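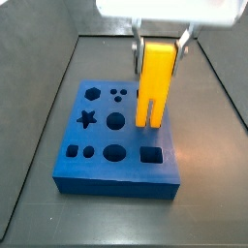
Blue foam sorter, with the two-legged yellow piece over the block.

Skavanance Toy Lending Group
Minutes of the regular meeting, Wednesday, February 12, 2020
Kosstead Community Hall, side room

Present: 27 members. Minutes of the last meeting were read and approved with one correction (the puzzle shelf is by the window, not the door).

1. Loans
We passed 1,205 loans since opening, and there was real applause! Puzzles are still out in front. Stacking toys had a great winter, and the wooden trains came back complete, which has never happened before.

2. Foam shape sorters
Most of the evening went to this, and it was time well spent. Members are delighted with the foam sorters. They are quiet on a hard floor, light enough for a toddler to carry across the room, and they have shapes you don't see in the usual boxes. The star gets all the attention, but the three little round holes grouped together came up again and again as a favorite with the younger kids, who poke their fingers in before they look for any pieces at all.

There was a good discussion of the order in which to hand over the pieces. Several people start with the big circle and leave the star and the hexagon for later. Others put everything out at once and let the child choose. It was agreed that the card in the bag should mention both ways and recommend neither.

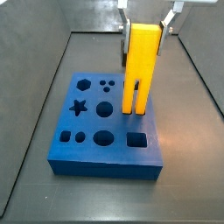

Front row of the block, left to right: small rounded square, small circle, large oval, rectangle.

The two circles were discussed too. A child who has just managed the large one will often try the same piece in the small one, over and over, and be perfectly happy about it. We would like the card to say that this is fine and to give it time.

Lost pieces: four bags came back short since the fall. Vurard sells replacement pieces singly, and we agreed to order a few of each shape. The drawstring bags from Ding are holding up beautifully – please keep using them, and please pull the string all the way closed.

Motion to buy two more foam sorters, spending no more than $50, passed with no one against.

3. Cleaning
Foam items get wiped with a damp cloth and mild soap on return. Work the cloth into the holes, especially the points of the star, where crumbs love to hide. Stand the block on its side overnight before it goes back on the shelf.
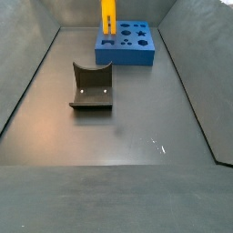
A member asked whether the foam could simply go in the dishwasher on the top rack, as she does with her bath letters at home, and said she would gladly try it on the oldest block first. Agreed, one block only, and she will report back.

4. Shelf labels
New labels are printed and look wonderful. Sorters move to the second shelf so children can reach them.

5. June play morning
Hall is reserved. We want a sorter table, a train table and a big rug for babies. Sign-up sheet is on the door – it was nearly full before we left!

Meeting closed at 8:40 p.m.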